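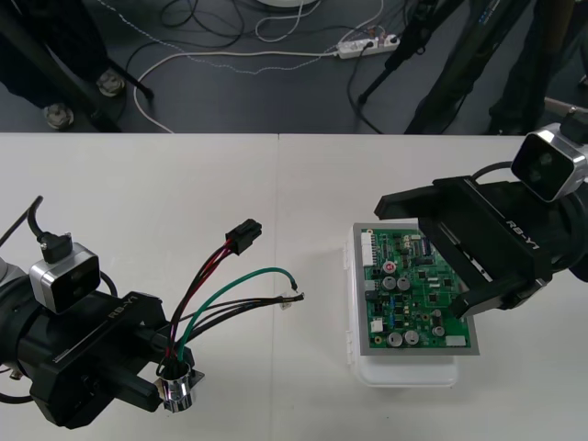 Posted by harness_side on 2025-02-15 in Cell Setup and Maintenance

Two-arm cell, board and harness job. Left arm holds the connector housing with the wires hanging off it, right arm handles the green board. I took over the cell from another shift in November and I'm trying to get the upkeep written down properly. The problem I keep chasing is the wrist camera on the right arm. After a few days of running, its view has shifted a little and the fingers come down to one side of where they should. I re-run the calibration and it's fine, then it creeps again. Mount screws are tight every time I check. What would you look at first?

benchrat70
Cable. The one on top of your wrist camera leaves near the top of the body, and if it has no slack it pulls every time the wrist rolls. Tie it to the arm a bit behind the camera and leave a loop. We had the same creep on the Balari line and a zip tie fixed it.

Niazi_cells
I don't agree that it's the cable. A cable tug comes and goes, it doesn't build up over days. I'd check the finger pads and the zero on the gripper. If one pad wears faster than the other, your center moves and the camera gets blamed.

benchrat70
It does build up if the bracket is thin. Ours was bent by less than 1 mm and you couldn't see it until it came off the arm.

harness_side
Pads were changed 1051 cycles ago, both sides, same batch. I can pull the bracket and put it on a flat plate.

tmk_line4
The wires at the wrist are the first thing I inspect on any arm, and I do it with the power off and the arm parked. Start at the gripper and work back to the elbow, moving each joint by hand if your brakes let you. Look at the arm with the red band in the shot further down: the gripper end is crowded with cables and little black housings, plus a thin green and red bundle. That's a lot of stuff to keep clear of a moving joint. I'd put a paint mark across every plug so you can tell at a glance if one has backed out.

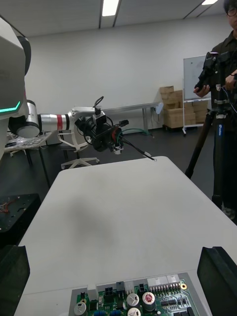 Fixturing is the other half of this, and I don't think the thread has given it enough room. If the part moves, you'll swear the camera moved. We run Vokent trays with two locating pins and a stop, and before the pins went in we wasted roughly 10 hours on calibration we didn't need. With the green board lying right on the white table between the fingers, I'd want to know what keeps it in the same spot from one run to the next. Put a fixed target on the table and check the camera against that, then check the board.
– posted by dovetail_r

Niazi_cells
Agree with this one. Fixed target first. If the target reads right and the board reads wrong, leave the bracket alone.

harness_side
OK, I have a spare target plate from the Tredevance kit. I'll bolt it down, log the reading at the start of each shift for 4 shifts, and pull the bracket only if the number moves. Paint marks go on the plugs tonight.

benchrat70
Still tie the cable.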